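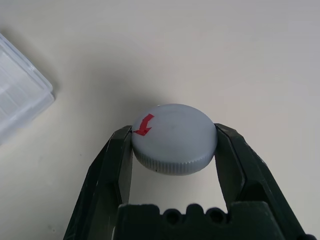 A gray screw cap with ridged sides and a red arrow stuck on top.

Hala El Ouafi has thought about lids for most of her working life. She started on the packing line at Corklow, a maker of household storage jars, and now runs the small group there that decides what a cap should feel like in the hand.

"People buy the jar," she says. "Then they live with the cap. They touch it every day, and if it slips they blame themselves."

Her desk in the Jundasis building is covered with caps in plastic trays, sorted by diameter. The widest ones are 70 millimeters across. She picks up two that look the same to a visitor and passes them over. One turns easily under the fingers and the other bites a little.

"The ridges on that one are closer together," she says. "You get more edges under your fingertips, so you don't have to squeeze as hard. But if you go too fine, flour and sugar get down in there and you can't wash them out."

The group tried 9 millimeter side walls a few years ago to save plastic. They were too shallow for people with large hands, El Ouafi says, and the fingers ended up on the jar instead of the cap. The current caps are taller.

Henrik Rieger looks after the test samples. He came to Corklow from Domari, where he worked on paint cans, and he keeps a notebook for every batch. The latest batch is number 422.

Red tape is his habit. He cuts arrows out of it with a pair of nail scissors and sticks them on the tops of caps that are going to be turned, so that anyone in the room can tell how far one has moved.

"A plain round cap looks the same whichever way it faces," Rieger says. "I used to draw a line with a marker, but it rubbed off. Tape stays put, and red shows up on gray."

His arrows are not tidy. Many have a zigzag in the shaft, and El Ouafi says she can tell his from anyone else's. Rieger says he cuts them while he is on the phone.

Most of the complaints that reach the group have to do with opening. Some customers can't start the thread, and some overtighten it and need a spoon handle to get it off again. El Ouafi reads the letters herself. One woman wrote three pages about a jar of lentils.

"She was right about nearly all of it," El Ouafi says. "We changed the thread after that."

She has less patience for complaints about color. Corklow has made its caps in gray for as long as she has been there, and shops ask for white every June when the new orders are discussed. White shows every fingerprint, she says. Gray shows smudges too, but they wipe off and people seem to mind them less.

A softer cap is being worked on with Pascu, a molding shop that makes the tools for the ridges. The first samples were too flexible and popped off when the jar was full. The second set is due back this summer, and Rieger has already cleared a tray for them.

At home El Ouafi keeps rice, tea and buttons in jars from work. Three of them have caps that never went on sale.

"They leak a bit," she says. "It's fine for buttons."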